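Onbridge - Guía de puesta en marcha para coordinadores de rutas de arte
Sección 4. Dar de alta una exposición colectiva

Antes de empezar necesita una cuenta de coordinador activa y la lista de espacios participantes. Si su organización usa todavía el calendario antiguo de Birkstead, expórtelo primero (véase la sección 3).

4.1 Crear la convocatoria

1. Entre en Programación y pulse Nueva convocatoria.
2. Escriba el título tal como debe salir en el cartel. El campo admite mayúsculas y tildes, pero no saltos de línea.
3. Elija la modalidad: pintura, grabado, escultura, fotografía o mixta. La modalidad no se puede cambiar cuando ya hay obras inscritas.
4. Indique las fechas de apertura y cierre. Una convocatoria que cierra en noviembre aparece también en el listado de otoño.
5. Pulse Guardar borrador.

Nota: el borrador solo lo ven los coordinadores. Los artistas no reciben ningún aviso hasta que se publica.

4.2 Inscribir obras

1. Abra la convocatoria y vaya a la pestaña Obras.
2. Rellene una ficha por pieza: autor, técnica, medidas con marco y valor declarado.
3. Adjunte de una a cuatro fotografías por ficha.
4. Si la pieza forma parte de una serie, marque la casilla Serie y escriba el número de orden.

Cada artista puede inscribir hasta ocho obras. Los dípticos cuentan como una sola pieza - siempre que se cuelguen juntos.

Precaución: las obras con un valor declarado superior a 3,000 quedan retenidas hasta que se adjunte el certificado del seguro. No las asigne a una sala mientras sigan retenidas.

4.3 Asignar salas

1. En la pestaña Salas, seleccione el espacio. La sala Sandhu viene cargada con un máximo de 22 obras; ajuste la cifra si usa paneles móviles.
2. Arrastre las fichas a la pared correspondiente.
3. Pulse Comprobar medidas. Las piezas que no caben se marcan en rojo.
4. Imprima las cartelas con la plantilla Baton o con la de su organización.

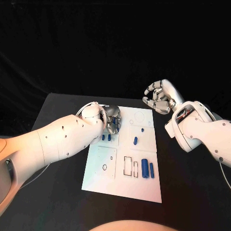 Figura 4-1. Tablero blanco con contornos impresos y clavijas azules.

4.4 Publicar

1. Revise el resumen y corrija los campos pendientes.
2. Pulse Publicar. El enlace público se genera en ese momento.
3. Copie el enlace y envíelo a los artistas y a los espacios.

Nota: para retirar una obra ya publicada, use Ocultar ficha. Si la elimina, se pierde también su número de cartela.

Última revisión de esta sección: 2023-01-18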